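4.3 Comparing Grippers on the Board Fixture

Use this procedure to compare the Gilleck and Akex parallel grippers on the same arm and controller. Run the full sequence with one gripper before changing to the other.

Caution: Keep the emergency stop on the teach pendant within reach at all times. Do not place hands between the fingers and the fixture while the arm is enabled.

1. Fit the gripper and tighten the flange screws.
2. On the pendant, load the tool file for that gripper. A wrong tool file shifts the tool center point.
3. Set the controller to reduced speed.
4. Jog the arm to the start pose, fingers open and facing the upright fixture board. 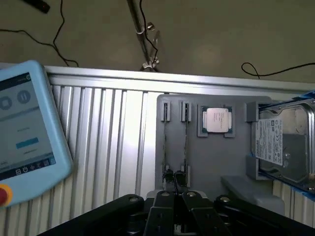
5. Check the wrist camera view. The finger tips and the lower ends of the memory sticks must both be visible.
6. Close on one memory stick at the lowest force setting. Raise the setting one step at a time until the stick does not slip.
7. Record the force setting and the encoder count at contact. The reference count is 1,288 for Gilleck and 3,235 for Akex.

Note: The two encoders use different scales. Do not compare the counts with each other.

8. Retract the arm, then move to the approach pose over the motherboard.
9. Align the fingers with the memory module in the lower bank of slots. Stay clear of the open CPU socket. Its contacts bend easily.

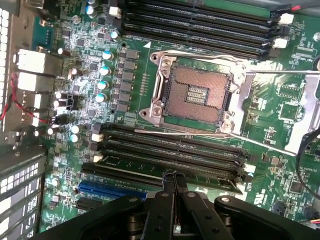 10. Lower the arm in single steps and stop before the fingers touch the slot latches.
11. Save the pose under the gripper name and repeat steps 1 to 10 with the other gripper.

Section revised 14 Aug 2026, Eldana Asfaw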